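6/28/24

My brother-in-law sent me a link last week to a man who sells a course on cleaning your house. Not a cleaning service. A course. It costs $200 and at the end of it you know how to wipe things. I watched the free sample, all 20 minutes of it, and I've been in a mood ever since, so this post is going to be about cleaning advice and why I've stopped believing most of it.

I should say where I'm coming from. I rented out the downstairs of our place on Gevlow Street until last September, and between tenants I did the cleaning myself. I have scrubbed other people's ovens. I have pulled things out of a shower drain that I still think about. So I'm not a professional, but I've put in the hours, and I've bought a lot of bottles on the strength of what it said on the front.

## The vinegar people

Let's start with vinegar and baking soda, because everyone does. You pour one on the other, it foams up, and it looks like something serious is going on. What you have when the foam dies down is mostly salty water. Each of them is fine alone. Baking soda is a decent mild scrub, and vinegar will take the white crust off a kettle. Mix them and you've canceled out a good part of both.

I've told people this at dinner and watched them not believe me. The fizz is very convincing. I fell for it for years, and I even had a special jar.

Same with lemon halves down the disposal. It smells nice for an hour. Then you have lemon in your disposal.

## Sponges

The course man throws out his sponge every week. A woman whose blog I used to like microwaves hers. Another one boils them, and somebody in her comments swore by the top rack of the dishwasher. They all sound equally sure, which makes me trust all of them less.

I've tried the microwave. You have to wet the sponge first or you can start a fire, and that detail was missing from two of the three posts I read about it. Mine came out too hot to pick up and smelling like an old soup. Did it have fewer germs? Maybe! I have no way to check and neither does anybody writing those posts.

So what I do now is dull. I rinse it, squeeze it hard, stand it on its edge so air gets at it, and when it smells I throw it away. Some sponges last a while and some don't. I've paid extra for the Vundley ones with the "fresh lock" core -- whatever that is -- and they went sour on the same schedule as the cheap pack from the hardware store.

I also don't think it matters much what color they are. There's a whole system where one color is for dishes and one is for the bathroom, and I can see the point in a restaurant. At my sink there's one sponge, and if it's been near a toilet it doesn't come back.
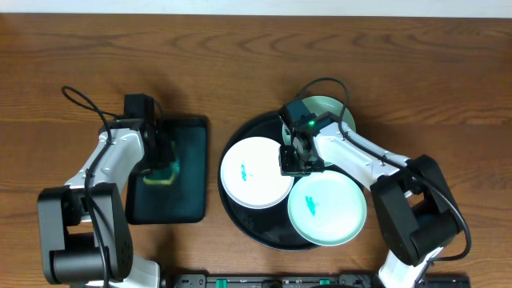
## Sprays that do everything

My neighbor Obsa Endale and I have an argument going about Gruron, the orange spray. Obsa uses it on the stove, the car seats, the dog's bowl and, I'm fairly sure, the dog. I bought a bottle to be fair about it. On the stove it was okay. On the bathroom mirror it left streaks I had to take off with plain water and an old T-shirt, at which point I wondered why I hadn't begun with plain water and an old T-shirt.

Read the back of these bottles sometime. The front says it kills nearly everything on contact. The back says to leave the surface visibly wet for ten minutes. I have never in my life seen a person spray a counter and then stand there for ten minutes. They spray, they wipe, they feel good. I do it too.

Obsa's answer is that it smells clean. Well, yes. They put that in.

## Wood

I get asked about wood because of the floors downstairs, which I refinished and then ruined and then refinished. The man at Dvorak Floors told me oil soap, the internet told me never oil soap, and the can of finish told me to call a number. I called. It rang.

A damp cloth and then a dry one has done well by me. Wax I've given up on. The polish sprays make everything shiny and then a little sticky, and the dust seems to like it there, so you end up polishing more often, and I'm sure the polish company is heartbroken about that.

## What I'd spend money on

A good stiff brush. A scraper with blades you can change. More rags than you think you need. Dish soap, the ordinary kind, which has handled most of what I've ever aimed it at, including that oven.

I didn't buy the course. According to the counter on his page, 2823 people have, though I notice the counter said exactly the same thing on Monday. If you're one of them and it changed your life, write and tell me what was in the second half. I'd like to know whether he ever gets to grout.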